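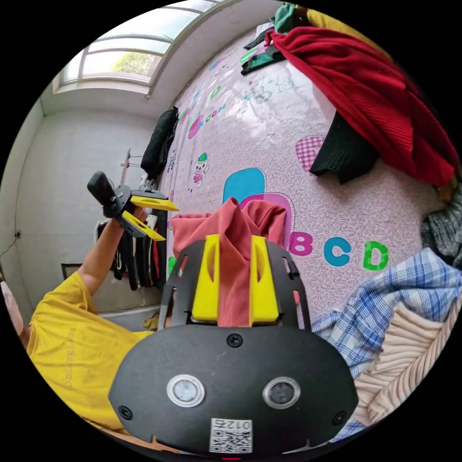
Anyone else's school doing the new reading block?

posted by prenddale_mum, July 27, 2022

Our primary in Prenddale has moved to a daily reading block, forty minutes straight after the bell, every class from Prep to Grade 6. My youngest is in Grade 2 and I have never seen her so keen! She came home and sounded out the whole back of the cereal box, then started on the gas bill. Would love to hear from parents or teachers who've had it a while.

chalkdust61
We've run ours at Rutherford since January and I'm a total convert. I teach Grade 4, so a fair few of mine already read well, and I thought they'd be bored stiff. They love it – especially the bit where they swap groups and read to the little ones. Uzma Minhas runs our library and she's had 249 loans this term from the junior shelves alone.
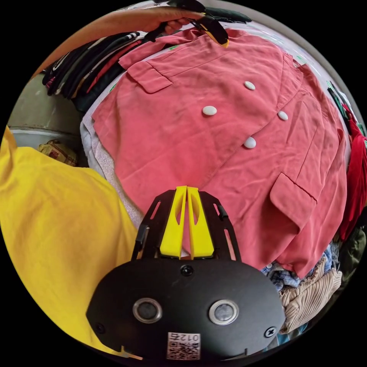
Pink jacket with the front laid out flat

k_tranter
Sorry to be the grump, but loans aren't reading. My son borrows a book every library day and it comes home and goes back in the same spot in his bag. What did the school drop to fit forty minutes in? Ours lost half of music.

chalkdust61
Fair point on loans. We took ten minutes off assembly and the rest from the old spelling lesson, music wasn't touched. I'd be cranky too if it had been.

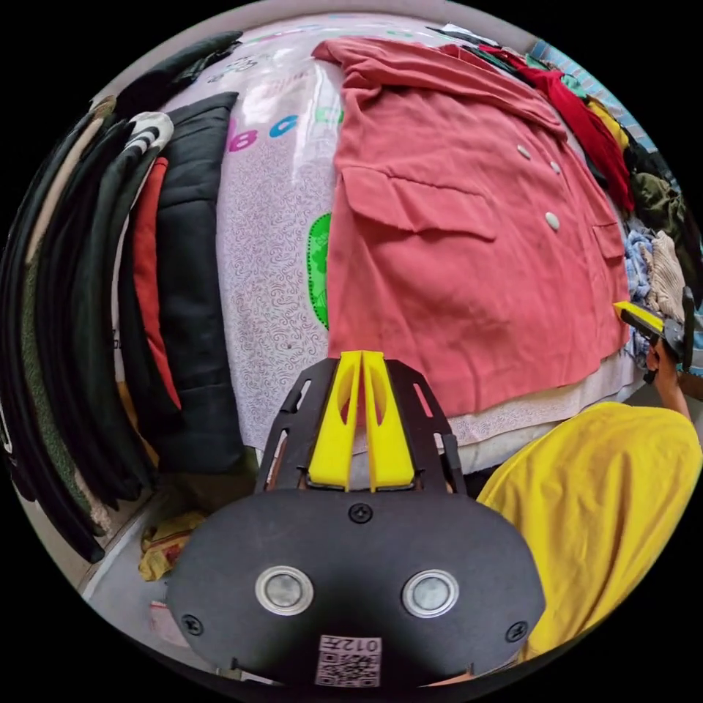

Do kids who already read well still have to do the phonics part?
At our school they do the first ten minutes with everyone, then move to a novel group for the rest of the block.

prenddale_mum
Oh that's good to know, my eldest would be in that lot. He's halfway through the Zorska books and reads them under the doona. K, I'd be asking about the music! Ours kept choir but moved it to lunch, and some of the parents aren't happy.

k_tranter
Lunch choir is how you end up with no choir. Kids want to play at lunch.

O_Nowakowski
Oliwia here, I do relief teaching so I see lots of versions of this. The best one I've been in was a tiny place out at Mostatberg, 61 kids in the whole school. They split by what the kids can read and ignore year levels, so you get a Grade 1 sitting next to a Grade 3
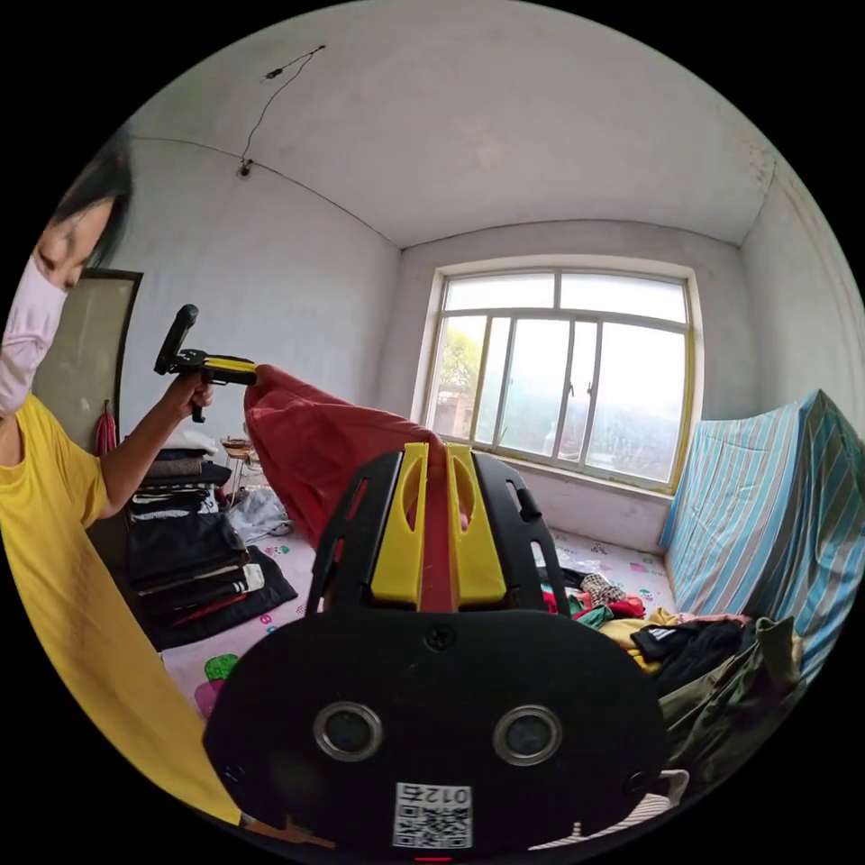
and neither of them minds a bit. Big schools find that much harder. I did a week at one with 505 students and just moving everyone between rooms ate up most of the first ten minutes. Still a lovely thing to walk into though, a whole corridor reading out loud at once!

k_tranter
OK, the mixed groups I like. I'd sign up for that if they gave us the music back.

prenddale_mum
Going to bring up the mixed groups at parent night. Does anyone have a note or timetable from their school I could take along?

chalkdust61
I'll dig ours out tonight and message you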